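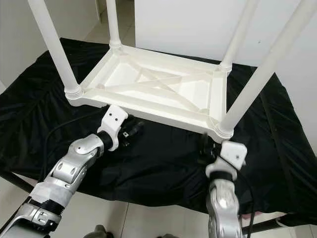
Guides > Two-armed assembly > Screw-in legs

May 18, 2020, by Kauko Harju

Teaching Toma to fit a leg

Screw-in legs are a lovely first job for learning from demonstration, so put the kettle on and take your time! Lay the piece upside down on a dark cloth and start recording before either arm moves. 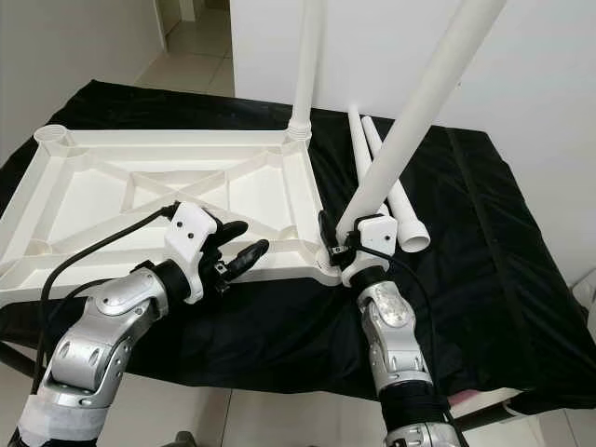

Right hand round a leg, left hand waiting over the near rim.

Steady the rim with one hand, bring the leg to its corner with the other, then turn in short strokes, letting go and gripping again. We kept 50 demonstrations (after binning rather a lot of mine).

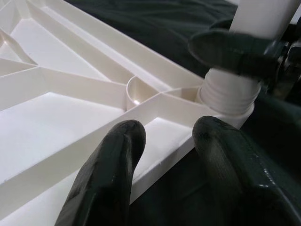

Kauko Harju
Robot trainer, Traleter

Now train on the wrist and head views together. With the head view alone our policy kept cross-threading, bless it. Slow your hands right down near the collar, and leave your small corrections in 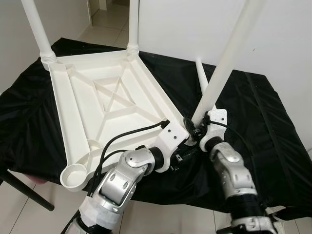 as they're what it learns most from. Hold back 7 demonstrations for checking, and change the starting angle every 3 runs.

Comments (2)

Dorine: Does the cloth have to be black?

Kauko Harju: Any dark, plain one will do, Dorine!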